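The doors on Grevia's third floor

On a Monday in August, the porters at Grevia, a residential care home with 624 doors, were shown how their new colleague would be trained to open them. The training takes place in software. Bereket Feyisa, who has pushed linen trolleys through the building for six years, sat in the staff room with a mug of tea and watched a robot with two arms deal with a wooden door in a room that exists only on a computer.

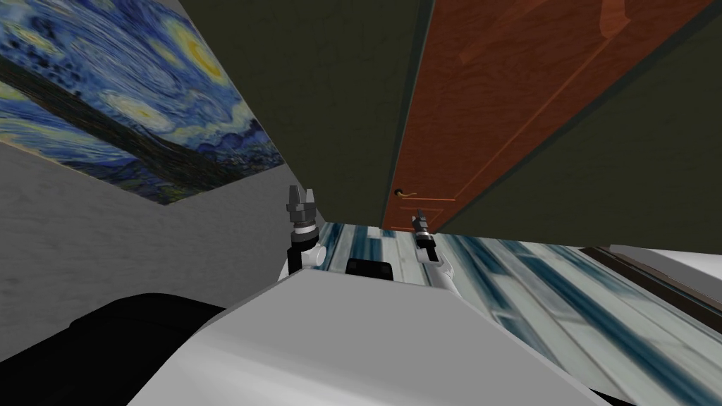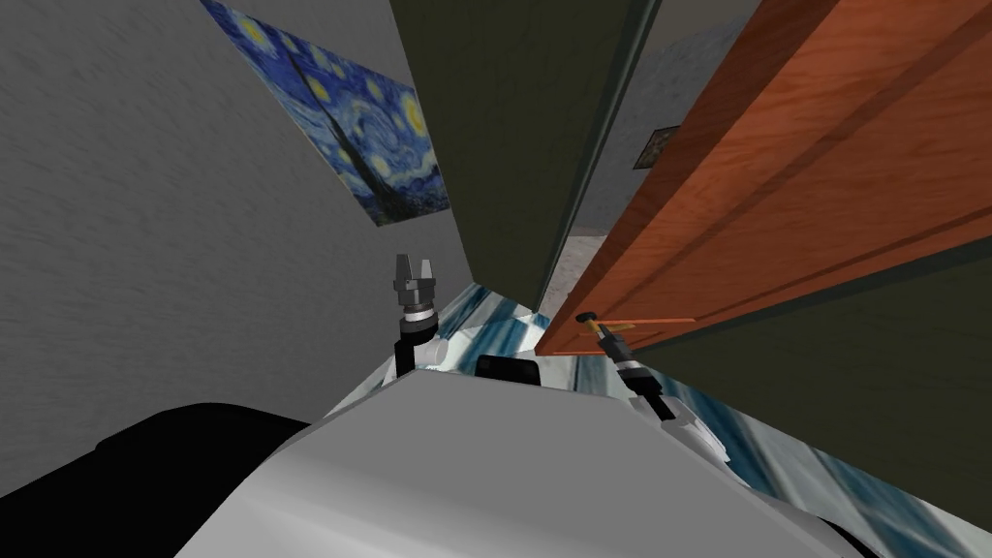

The simulated room, with the door seen in the first view and partly open in the second.

The software comes from Jullton, a small firm that Grevia's owners hired last year. The plan is to have a machine carry clean linen at night, between ten in the evening and the start of the early shift. Carrying is the easy part. Doors are what has held the project up, and Kelly Fagundes, Jullton's project lead, spent most of her talk on them.

"A person leans on a door with a hip and doesn't think about it," she told the porters. "We have to teach the reach, the grip, the pressure on the lever and where the body goes while the door moves."

Her team changes the walls, the floors and the weight of the door from one run to the next. A good run in simulation still has to be repeated on a real door, and Grevia has set aside a corridor on the third floor for that.

For the five night porters, the talk mattered less than the rota pinned up beside the screen. No jobs will go before next summer, according to the manager, Marlene Araújo. Two of the night posts will move to evenings, when residents want help getting to bed and the lifts are busiest. Evening work pays less per hour than nights. Araújo has promised to make up the difference for a year, and has said nothing so far about the year after.

Arlindo Macedo has worked nights since his children were small and does not want to change. He sleeps well in the daytime, he says, and he likes the building when it is quiet. He also knows which residents are awake at three and will want a word as he passes. The trolley round has always included that, though it appears in no job description.

Cremilda Xavier takes a different view. Her shoulder has been bad since the winter, and a full linen trolley has to be held with one hand while the other works the handle. She has asked to be one of the two who move. She has also asked who will be called when the machine gets stuck in a doorway at four in the morning. Fagundes said it would be whoever was on shift, with a phone line to Jullton. Xavier wanted that in writing, and it has since been added to the agreement.

Feyisa has been asked to walk the third-floor corridor with the engineers and point out the doors that stick. He has begun a list in the back of his diary. The fire door by the laundry is at the top of it.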